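Clila 手持夹爪 双手套装 产品页

型号 Clila 双手款，黑色，左右各一只，带线。适合家居类示教采集：叠衣、铺床、收纳。单只也可以买，下单备注左手/右手。

供货：Justwood，现货 29 套，卖完等 12 月那批。

使用规范（随箱附纸质版，请先看完在开机）

1. 指尖先碰布，再合爪。别悬空猛夹。
2. 针织类夹下摆罗纹或袖口，不夹绣花、贴片、拼色块。钩丝了不赔。
3. 线留余量，从手背后面走，别绕过手腕。
4. 指面螺丝每班前查一遍，松了就拧，不要加胶。
5. 袖口收好，长毛绒类衣物离爪口远一点。
6. 两只手不要同时对着一个点合。
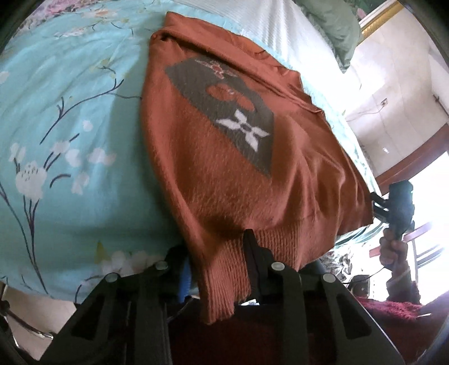
床面作业另外说几句。床软，爪子压下去会陷，读数偏，所以先在床沿做一次归零。窗户太亮的房间拉帘子，过曝的段落验收不收。镜子、相框、证件、家人照片，录之前收走或者盖住，入户采集必须有住户签字，没签字的数据一律删，不讨论。

连续操作不超过 85 分钟，换人。手酸了动做会变形，质检看得出来。

验收口径按 Zonitz 内部规范，Solange Gaillard 那版，旧版作废。上一轮送检 2,638 段，退回的多数是第 2 条和第 3 条没做到。

箱内：夹爪两只，线两根，备用指垫 12 片，内六角扳手，规范一份。不含电脑，不含支架。支架请配 Purves 的，别家孔位对不上。

售后找 Rosine Perrin，邮件写清楚序列号+问题，附短视频。人为摔坏收工本费。

页面更新 03/01/2021，价格以报价单为准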